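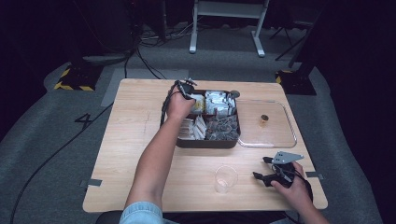 Tea table task, both hand-held grippers in use, tray with compartments at the far side of the table.

Oka Tea Table recordings - README, second release

Please read the section "Left gripper fault" before you use any file from this set. The first release had a problem which we did not find until October, and some people have already trained with it.

What is in the set

The set has 418 episodes of one person doing small table tasks with two hand-held grippers, one in each hand. The objects are tea bags, small packets, cups and a glass dish. All episodes were recorded at station 4 in the Teltside room. Every episode folder contains the head camera video, the opening width of the left and right gripper, the position of both grippers, and a short text with the task instruction.

The instructions are in everyday words, for example "take one tea bag from the tray and put it in the cup". The operator was free to choose which hand to use. Some operators used the left hand almost only for holding the tray still, and this is normal in the data.

Left gripper fault

In 99 episodes the opening width of the left gripper is wrong. The value stays the same for a time, then it jumps to the correct value, and then it can stay the same again. The position of the gripper is not affected, and the right gripper is not affected.

The cause was the cable of the left gripper. It goes down from the handle and then over the table, and when the operator reached to the far compartments it was pulled a little at the plug. The contact was lost for a short moment. The recording program, Zasis, did not report an error. It wrote the last good value again and again until the contact came back, so the file looked complete and all our length checks passed.

The longest gap we found is 8 seconds. In that episode the video shows the jaws closing on a packet and lifting it, but the file says that the gripper is fully open the whole time. A policy trained on this can learn to lift the hand without closing it. This is how the fault was discovered: Ashraf Saber replayed a trained policy on the Mahrous arm, and the arm went to the tray again and again, came up with open jaws and continued to the cup as if it was holding something. We first searched for the mistake in the training code and lost much time there.

Safety note for replay

During one of these replays the left width value jumped from open to closed in a single step. The arm followed it with full force while the jaws were around the rim of a glass dish. The dish broke. There was no injury, but a person was standing close to the table to reset the objects.

If you replay these episodes on a real arm, please do the following:

- limit the closing speed and the force in the controller, do not trust the file for this
- use a plastic dish for the first runs
- keep hands away from the table until the arm has stopped and the motors are off
- do not replay the episodes in the fault list at all, also not "only to look"

What we changed

Zasis now writes an empty value when no new width has arrived, and it stops the recording if this continues. The gripper cable is fixed at the wrist with a loop, so that a pull does not reach the plug. The operator also opens and closes both grippers fully at the start of each recording, and the result is checked before the task begins.

These changes apply only to new recordings. The episodes in this set were made before, and we did not repair the wrong values. We tried to estimate the width from the video, but the hand or the tray often hides the jaws and the result was not good enough to publish.

Files

episodes/ - one folder for each episode, numbered from 001 to 418
fault_list.txt - the 99 episodes with the left gripper fault
gaps.csv - start and end of each gap, in seconds from the beginning of the episode
check_width.py - the script we used to find the gaps

Known limits

The script searches for values that are exactly the same for a long time. Very short gaps can be missed. When a gripper really does not move, the value normally still changes a little from noise, and we use this difference - but episode 304 is a doubtful case. We left it out of the fault list, and you may prefer to exclude it.

The colour of the video changes slightly between morning and evening recordings. We did not correct this.

Reporting problems

If you find another episode with a frozen value, please send us the episode number and the time in the video. We will add it to the fault list and raise the release number.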